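4. Public Demonstration

4.1 Setting and procedure

The open day took place in September 2023 at the Hegazy building, where the Womus arm is normally used for the grasping trials reported in Section 3. Visitors came through in groups, and each group stayed at the table for 14 minutes. An operator introduced the task, ran the arm, and then took questions. The controller and the learned policy were the same ones used in the laboratory trials. Only the speed limit was changed: the arm was held to a lower top speed whenever a group was in the room.

Each session began from the same start pose, with the gripper above the table and its fingers slightly open. The operator or a visitor put an object on the table, the operator pressed start, and the arm had one attempt to pick it up. If the grasp failed, the object was put back by hand and the attempt was logged as a failure. We did not allow a second try from the same placement. Figure 3 shows the view from the wrist camera, which is the only image the policy receives. 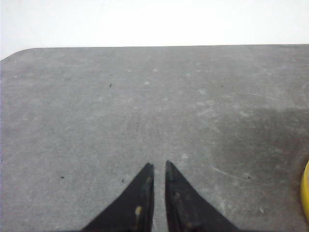
Figure 3. Wrist camera view at the demonstration table, with both gripper fingers at the bottom and part of a yellow object at the right edge.

Placement was left open on purpose. In the laboratory, objects are set down inside a marked region stored in the Mitow configuration file, and the start pose is chosen so that the whole region can be seen. Visitors were told only to keep the object within reach of the arm. Many placements were therefore outside the region used in training, and the policy had to move the camera before it could plan a grasp.

4.2 Results

Over the day, the arm made 1436 attempts across three tables, and 1103 of them ended in a successful grasp, a rate of 76.8 percent. An attempt counted as successful if the object was lifted and held until the arm reached its end pose. The operators stopped the arm by hand six times. These attempts are included in the total as failures.

Most of the other failures fell into two types. In the first, the policy closed the gripper beside the object. In the second, it searched in the wrong direction and ran out of time. The second type was rare in the laboratory trials, and we return to it in Section 5 when we compare the search behavior with the Irkach baseline.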